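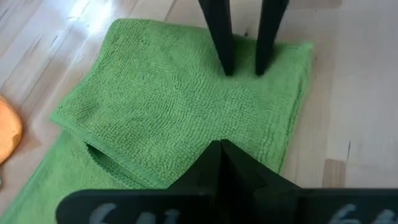

Green microfibre towel, folded, on pale wood.

Bralley: storylines for the next block

7/24/18
By Špela Zupan
Reading time: 2 minutes

The next block of Bralley moves the Giraldo inheritance plot back to the front of the serial, after a month in which the hospital story took most of the screen time. The advance synopses cover the episodes up to the end of July. Readers who avoid plot details should stop at this paragraph.

The block opens with Ulises Giraldo contesting the sale of the boatyard. His case rests on the deed of 1957, which names two joint owners and requires the consent of both families before any transfer. Regular viewers will remember that the deed was first mentioned during the flood episodes and then dropped. The synopsis confirms that it has been in Yaneth Huaranga's safe the whole time. She has known what it says since her father's funeral and has told her husband nothing.

Yaneth's position is the main source of conflict. If she produces the deed, the sale to Dultum fails and her brother-in-law loses his deposit. If she keeps it back, Ulises has no case and must leave the yard. The writers give her two scenes with the family solicitor, in which she asks general questions about old contracts and gets general answers. The solicitor works out which contract she means in the second of these, and from that point he has a conflict of interest, having drafted the Dultum offer himself.

Yeison Ccori returns after his absence in the mountains. His return was announced some time ago, but the synopsis changes its purpose. Earlier material suggested that he was coming back to repair things with Yaneth. He now arrives as an employee of Dultum, with instructions to close the sale. He does not tell her this on arrival. She learns it from the company letterhead on a document he leaves in the kitchen, and the episode ends there.

The secondary story concerns the clinic. The disputed blood test is repeated and the result is withheld from the audience until the following block. A recast is also noted in the credits: the part of the matron passes to a new performer without an explanation on screen. The serial has handled previous recasts in the same way.

Scheduling is unchanged. The omnibus edition keeps its late slot and will again omit the pre-title sequences. Viewers who follow only the omnibus should be aware that the letterhead is shown a second time in one of those sequences, with a date on it that contradicts Yeison's account of when he was hired. The point is not repeated in dialogue.

There is no information yet on the Irnutia crossover. The two serials share a production office and a standing harbour set, and the crossover was listed in the spring outline. It does not appear in the current one. The actor who plays the harbour master is credited in both programmes this month, but his scenes in Bralley were recorded before the outline was revised and do not refer to Irnutia by name.

The synopsis for the final episode of the block runs to a single line: Ulises goes to the yard at night and finds the office unlocked.

Comments

Percy Ríos
The deed was mentioned before the flood as well. Ulises's aunt talks about "the paper with both names" at the christening.

marina_k
So Yeison has been working for them all along? I don't believe he'd do that to her.

Špela Zupan
Percy, thank you, I had missed the christening. marina_k, the synopsis doesn't say when he was hired. The letterhead date is the only evidence so far.

tolly
Bring back the old matron.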